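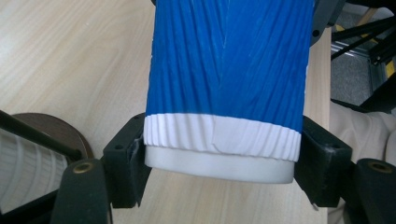

Gukine is looking for people for the February night parade. Walkers, drummers, sewers, drivers, a couple of folks who can stand at a corner in a vest and be polite to traffic. No tryouts for most of it. Colors are staying the same, strong blue for the main part and a white ribbed band underneath, and yes the line between them can be wavy, ours always is. If you walked before and still have your costume, check it for moth holes and bring it Monday.

What it is, for anybody new. An evening parade through the old part of Zenberg, down the hill, over the bridge, up to the Meka hall for soup. Nearly 1097 people walked or rode or got pushed in something last time. Nineteen groups. We are one group out of the 19, and we go in between the school band and the guys with the tractors, so bring patience.

Who we need

Walkers, 21 places. Any age over ten, under 16 comes with a grownup. You walk the whole route in costume, slow, with stops. Route is mostly downhill and then very much uphill. Strollers and wheelchairs are fine, there's a flat way around the steps and somebody goes with you. You don't have to dance. Some people dance.

Drummers. We share the drum section with Falcão, who are better than us and nice about it. Come with some sense of a beat. Own drum is great, if not we have loaners, a few with heads that need replacing. Practice is evenings, loud, bring ear plugs. Cowbell players please write first, we have a lot of cowbell.

Sewers and gluers. This is where we're really short. Anybody who can run a straight seam. Anybody who can run a crooked seam and doesnt mind doing it twice. Machines at the hall: three good, one moody. Hand sewing is needed too, hems mostly, can be done at home in front of the TV.

Drivers. Two, with a van or a pickup. One trip up with the costumes in the afternoon, one trip back late. Gas is paid. You'll miss the soup but we save you some.

Corner people. Vest, flashlight, thermos. One short briefing with the town, then you stand there. Good job for somebody who wants to watch the whole thing and not walk it.
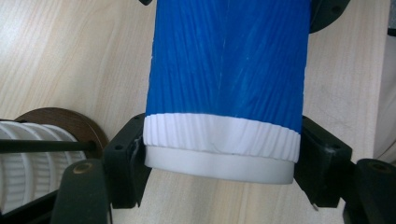
Costumes this time are tall hats and full sleeves, and the hats are the big job. Flat cloth goes dead under street lamps, we learned that the hard way with the gray capes. So ridges. Fine ones, close together, running up and down. Look how some of the blue comes out paler and some of it deep, same blue, and that's the effect we want on every hat. White part goes around the bottom like a cuff. A bit of ripple is fine. Don't iron it out!! Last year someone ironed it out.

Sewing team leaders will cut the pieces ahead of time, so you get a bag with everything in it plus a sheet with drawings. The sheet has one mistake on page two, the brim piece is upside down, just flip it. Sizes are small, regular and big head. Measure above the ears.

We have 700 feet of blue on order and part of it is in already. White is coming after. If you've got leftover white cotton, clean, not stretchy, we'll take it.

What you get

No pay for walking, drumming or corners. Soup, bread, something sweet, a hot drink at the halfway stop. You keep your hat. The sleeves come back to us, please.

There is one paid spot. Workshop lead, part time, from now until the week after the parade. Afternoons and some evenings at the Meka hall. You'd hand out the bags, keep the machines threaded, show beginners how to fold and pin, keep a list of who took what home (and get it back). Should have taught something to somebody before, doesn't have to be sewing school. Should be OK with noise, the drummers are on the other side of a thin wall. Hourly rate is set by the town and Verena will tell you on the phone. Send a few lines about yourself and a picture of something you made. No fancy cover letter.

Dates and times

First meeting Monday, 6:30 p.m., side door of the hall, the front one sticks. Runs an hour maybe. We hand out loaner drums, take head sizes, fight about the music.

After that sewing is twice a week, drums once. You don't have to make all of them. Walkers need to come to at least two walk-throughs, the second one is in costume and outdoors whatever the weather does. Dress rehearsal is the evening before the parade and that one's not optional, sorry.

Bring

Good shoes. Long underwear. For sewing nights, your own scissors with your name on them, ours vanish. A snack to share if you feel like it, the hall kitchen is open until 9 p.m. Kids can come to sewing, there's a corner with markers and scrap paper, but somebody has to keep half an eye on them.

Please don't bring dogs to drum practice. They hate it. 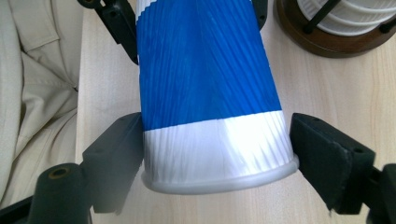

Parade colors: royal blue, white band, thin ridges.

How to sign up

Write to Verena Gruber through the form on the Gukine page, or leave a note in the box by the side door. Say your name, what you'd like to do, your second choice, head size if you know it, and any evenings that are out for you. Phone number too, she calls more than she writes. If you're signing up as a family put everyone on one form, with ages for the kids.

For the paid spot write "workshop" at the top so it doesnt get mixed in with the walkers.

Walker places go in the order the notes come in. After that there's a waiting list, and it does move, people get colds. Sewers, drummers and drivers can sign up any time, even the last week. Especially sewers.

Parking behind the hall is tight on drum nights, use the lot by the bridge and walk up.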